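Tuesday, February 2, 2021

Day two on the Femley transcriptions. Worked from 8 until the light went. Tempo data first, since the tuning question is still open.

The lane, between sessions. 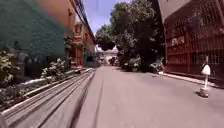
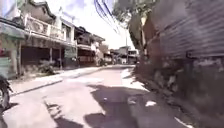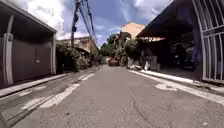
The Chaudhry reel has 3 takes of the same wedding march. I had assumed they were copies. They are not. Take one sits at 92 beats per minute and drifts up to 97 by the second repeat. Take two starts at 97 and holds. Take three is a half step lower throughout, with the clarinet entering a bar early, and it cannot be a transfer fault because the spoken announcement at the head is at normal pitch. So either the band retuned or they changed key. The fiddle's open strings drop out in take three, which points to a change of key. Marked it as such in the log, with a query.

Drum part: still unresolved. In the first strain the stroke falls on one and the "and" of two. In the second strain I hear a 3+3+2 grouping, but the tape hiss covers the lighter hits and I may be filling in what I expect. Filtered below 200 Hz and listened at half speed. No better. Will try the other channel tomorrow.

Call with Didier Millet at noon. He wants the ornaments written out in full. I prefer signs, with a table at the front of the volume. His point is that players outside the style will skip a sign they don't know. Mine is that a written-out turn gets played as even sixteenths and the delay on the first note is lost. We agreed to do 5 tunes both ways and give them to the Vanmont ensemble to read cold. He will pick the tunes. I asked that at least one be a slow air with no steady pulse, where the bar lines are my own invention anyway.

Catalog work in the afternoon. The Mivport index runs to 3,551 entries and sorts by first word of title, so one melody can turn up under four or five names. I have begun a second index by opening interval and first cadence. Slow going. Entered the letter B and part of C. Two matches so far that look real: a bride's dance and a drinking song with the same first strain, the second strain different in each. A third match fell apart once I corrected the accidental in bar six.

Practice, 40 minutes. Left hand stiff. Long bows, then the march from take two with a click on the offbeat. The trill on the third finger is uneven above 90. Changed the E string. It will need a day or so to settle.

The volume is due to the printer in May. At the present rate the music pages will be ready and the notes will not. Tomorrow: other channel of the reel, drum part, rest of C. Write to Didier about the table of signs before he picks the tunes.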